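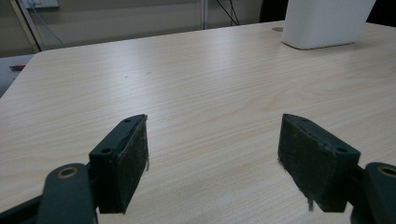
Keeping the hand gripper in working order: pads, pivots and screws
Speaker notes, Ratmont maintenance meeting, 05/04/2025

Slide 1. Title

Good morning. Wait until people sit down. Say that questions are welcome during the talk, my English is better when I am answering than when I am reading.

The talk is about one tool only, the hand-held gripper on the Navum station. I have looked after it since September. I will speak about what wears, how I check it, and how I change the pads.

Slide 2. What wears first

The fingers themselves give me very little trouble. The pad lining is the part that wears. The material on the inside face becomes fuzzy first, then the lower edge begins to open and threads hang from it.

When you see dark material with small strands at the lower edge, the lining is already in the second half of its life. It can still hold objects. But the two sides do not wear in the same way, and this you must look at. On our gripper one side usually has many short strands and the other side has one long thread. Please do not pull the long thread. I pulled it once and it took a piece of the lining with it, as long as my thumb. Cut it with small scissors, close to the pad.

Ask the room: who has pulled the thread? (Usually some hands go up.)

Slide 3. How often

My first plan was to change the lining after 400 grips. This was too early, and we used a lot of material. Now I look at it after each 400 grips and change it only when it needs to be changed. The longest set in my notebook made 1264 grips. The shortest made 206, and that was my mistake, I will come to it on slide 6.

Grips are counted by the station software, so you do not need to count. The number is on the Navum screen, second tab. Write it in the notebook every time you open the screws.

Slide 4. The inspection

Do this with the fingers open and the table clear under them. Good light is important. I use the table by the wall, and I turn the tool in my hand so that I see both inside faces.

Look at the face of each pad. Fuzzy is fine, a bald place is not fine.
Look at the lower edge. Short strands may stay. Cut the long ones.
Press the pad with your thumb. The lining must not slide on the finger.
Look at the screw holes on the upper face of the finger. Dust collects there. Clean them with a dry brush.
Hold the link arm and move it gently from side to side, at the pivot. A small movement is normal. If you hear a click, stop using the tool and tell me.
Close the fingers slowly and look from above. The pads must meet along the whole face. If they touch first at the tip, one pad is not seated well.

If you have only one minute, do the last point.

Slide 5. Changing the lining

Take off the old lining from one finger at a time. Leave the other side as it is until the first is finished, then you always have a model to look at.

Remove the old glue with a plastic scraper. We had a metal one in the drawer and I took it away, it leaves marks in the finger, and the new lining sits badly over the marks. Wipe with alcohol and let it dry fully.

Cut the new piece a little bigger than the pad. Put it on from the tip and go down toward the lower edge, pressing out the air. Trim after it is fixed, with a new blade. The McPhee adhesive sheet needs to rest under a clamp overnight. I know everybody wants to use the gripper the same afternoon. Please plan the change for the end of the day.

Then do the other finger. Always both on the same day. An old lining against a new one makes small objects turn when you close.

(Show the spare pieces here, pass them around. Get them back!)

Slide 6. My mistake with the 206

I cut the lining exactly to the edge of the pad before gluing. It looked very clean. But the edge had no support, it lifted at the lower corner, and every grip opened it a little more. After 206 grips the lining was folded under the pad. So now I cut bigger, and trim later.

Slide 7. Screws and pivots

Tighten by hand only, with the short key. The long key gives too much force and the thread in the finger does not forgive it. After tightening, open and close the fingers ten times and check the screws again.

No oil on the pivots. Oil goes down the arm to the lining, and an oily lining cannot be cleaned, I have tried. If a pivot is stiff, blow it out with air and work it by hand.

Slide 8. Spare parts

Lining material and adhesive sheets are in the Nodivton cabinet, middle shelf. When you take the last sheet, write it on the door. One set of link arms is also there. There are no spare fingers at the moment, I ordered two pairs and wait for the date.

Slide 9. Questions

If nobody asks, talk about the thicker lining we tried. It lasted longer, but the fingers did not close completely and thin parts fell out. We have 152 pieces of it left, cut already. If another group can use them, take them please.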